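4. Neighborhood Newsletters and Turnout at Local Events

4.1 Setting and sources

The study covers two neighborhoods, Harb and Lurnum, which share a main shopping street and a ward boundary. Each has its own residents' association, and each association sends a weekly email newsletter. The Harb newsletter is written by one editor and carries short notices with links. The Lurnum newsletter is assembled from items sent in by shops, schools and faith groups, and is usually the longer of the two.

We collected every issue sent over 60 weeks, ending in March. Issues were saved as plain text, and each notice was entered as a separate record with its subject, its length, the group that sent it and the number of days between the notice and the event. Notices that only repeated city announcements, such as changes to trash pickup, were set aside and are treated in Section 5.

Turnout figures came from the organizers. For 56 events we were able to obtain a sign-in sheet, a ticket record or a written estimate made on the day. Events with no record of any kind were left out of the analysis. We recognize that this favors groups with paid staff, and the results for small block gatherings should be read with that in mind.

4.2 Lead time and repetition

Most notices appeared in the issue just before the event. Where a notice ran in two or more issues, turnout was higher in both neighborhoods, and the difference was larger in Lurnum. Part of this may reflect the type of event. Street festivals and the annual Wodness arts walk are announced early and often, and they would draw a crowd in any case. When these were removed, the difference became smaller but did not disappear.

The length of a notice had little bearing on turnout. Short notices that gave a time, a street address and a contact did as well as long ones. Notices that left out the address did poorly, even where the place was well known to longtime residents.

4.3 Calls for participation

A separate group of notices asked residents to take part as performers, stallholders or exhibitors. These calls behaved differently. Replies tended to arrive late, often in the last 5 days before the deadline, and a second notice in that period brought in more replies than an earlier one. Organizers of the Zovell street market told us that they now hold back one notice for this purpose - a practice that we did not find elsewhere.

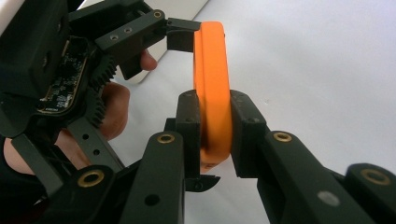

Figure 2. Orange plastic loop held between two black gripper pads.

Does a newsletter reach residents who have moved to the neighborhood recently?

Newer residents were reached mainly through forwarded copies. Few of them had subscribed directly, and most of those who answered our survey had first received an issue from a neighbor or a landlord. Both newsletters asked readers to pass items on, but only the Harb newsletter placed a sign-up link at the top of each issue, where a person reading a forwarded copy would find it.

The subscriber lists do not record how long a person has lived at an address, so this finding rests on the survey alone. Section 5 returns to the matter using the notices on city services, which are read by a wider group.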